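Workshop notebook, Bárány room, April
Jewelry tray: sorting, restringing, what goes back where

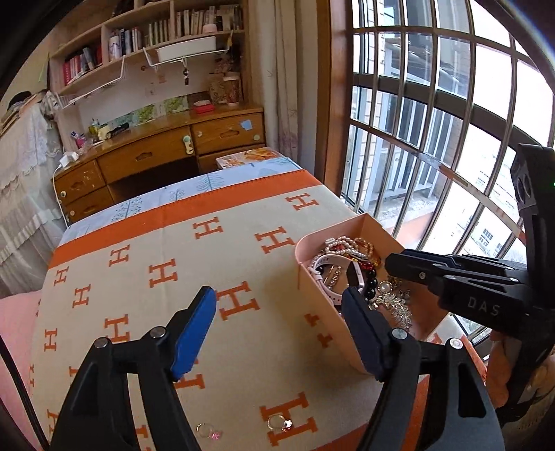

Where things stand, 10 a.m.

The pink tray has become the place where jewelry goes to wait. It was meant to hold whatever was being worked on that day. It now holds pearls, beads, a watch band and a brooch, all on friendly terms, and two rings have moved out onto the blanket to get some air.

I am sorting on the bed again. Agnes Eide has opinions about this, and she is welcome to them, but the bench is covered in Wiebke's lamp parts and a bead dropped on a blanket stays where it lands. A bead dropped on the bench goes to Flellevholm. The one drawback is the orange H pattern, which is very good at hiding anything gold. The ring with the round clear stone was sitting on top of one of the H's and I looked straight past it while looking for it.

Pieces, in no order

Pearl strand with the small red beads. Laid it along the back wall of the tray so it would stop tangling with everything. Katalin Pintér wants it restrung with a knot between each pearl. I said yes before thinking about how many knots that is. Have not decided whether the red beads get knots too. Ask her, and look busy while asking.

Amber-and-red beaded bracelet. Elastic has gone slack. Replace, don't retie. I retied it last time and wrote "should hold" in this notebook, which I have now found and would like to take back.

White watch band. Rubber. No watch. No idea. Maysoun Hijazi says it isn't hers in the tone of someone who has been asked before. Keep until someone turns up with a bare watch.

Thin gold chain bracelet. Clasp sticks. Drop of oil, work it open and shut, wipe. If that doesn't do it, new clasp from the Jonex box. Do not use the pliers with the teeth. (Ojārs, this line is for you.)

Black beaded bracelet. Nothing wrong with it. It came in with the others and seems to have been kept for company. Goes back as is.

Rhinestone brooch with the large pearl. Dusty between the stones. Soft dry brush first, then a barely damp swab. No soaking, the stones are probably glued and I don't want to find out by counting the ones in the sink. Look at the pin on the back while it's out.

Thin ring, small pink stone. Wants a size check on the mandrel. Katalin thinks it was her aunt's, and her aunt had hands like a sparrow.

Gold ring, round clear stone. Prongs to be checked under the loupe. Run a cotton thread around them and see if it snags.

Storage, attempt number whatever

The tray's walls are low. Fine for seeing what you have, bad for carrying, as I learned between the hall and the door. Proposal: the tray stays for sorting only, and finished pieces go into the Drenosard box, the one with 18 small compartments. Rings get 2 of those to themselves and are not to share with chains. Pearls go in a cloth bag, flat, away from anything with a corner on it. The brooch goes in pin side down on a bit of felt.

Wiebke Stüber suggested labels. I agreed, then remembered the last labels, which said "misc," "misc 2" and "other." This time the label says what the thing is and who it belongs to. If we don't know who it belongs to, it says "ask Maysoun," who will be thrilled.

Notes from trying it, 2 p.m.

Gold chain: oil worked, clasp opens with a fingernail. Left it on a paper towel.

Amber-and-red: restrung on new elastic, took about 10 minutes, nine of them spent threading the first bead. Surgeon's knot, tiny dot of glue, knot pulled inside a bead. I am not writing "should hold."

Brooch: brushed. Much brighter. One stone near the edge moves if you press it, so I have stopped pressing it. Needs a speck of cement, waiting for Ojārs Lukoševičius to return the tube.

Pink stone ring: forgot the mandrel. It is at the bench, under a lamp.

Pearls: looked at them for a while. Put them back.

To do

Get silk thread, white, with the needle attached.
Ask Katalin about the red beads.
Get cement back from Ojārs.
Loupe the clear stone ring before it goes in the box.
Shake out the blanket over a sheet when done, and check the sheet.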